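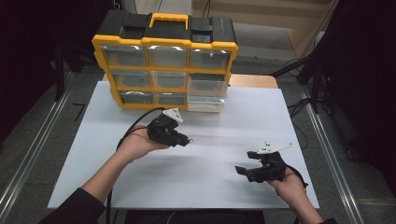 4. Placing and filling the drawer organiser

The Makevis organiser has nine small drawers in a yellow body, with a black top section and a carrying handle. Please read this section completely before you put any parts inside.

4.1 Placing

1. Choose a flat and steady table. If the table top is delicate, lay a board on it first.
2. Stand the organiser upright, with the drawer fronts to you. Keep enough free space before it, so that each drawer can come out fully.
3. Press lightly on the top corners. If the organiser rocks, move it to another place on the board.

Note: Do not stand it at the very edge of the table. A full drawer which is pulled out changes the balance.

4.2 Filling

1. Take out one drawer at a time and put it flat on the table.
2. Begin with the bottom row. Heavy things such as screws and bolts belong here.
3. Put light things (washers, fuses, cable ties) in the middle and top rows.
4. Slide the drawer back until it stops. Do not push it with force. If it stands lower than its neighbours, take it out again and put it in straight.

Caution: Each drawer may carry up to 60 small screws of the common size. Overfilled drawers can catch on the divider above.

4.3 Carrying

1. Check that all the drawers are closed.
2. Lift by the handle only, and keep the organiser upright on the way.
3. Put it down slowly on its base.

Caution: Never lift the organiser by an open drawer.

4.4 Replacement drawers

Single drawers can be ordered under part number 3304. Please write to Saskia Paewai at the spare parts desk and say which row the drawer is for.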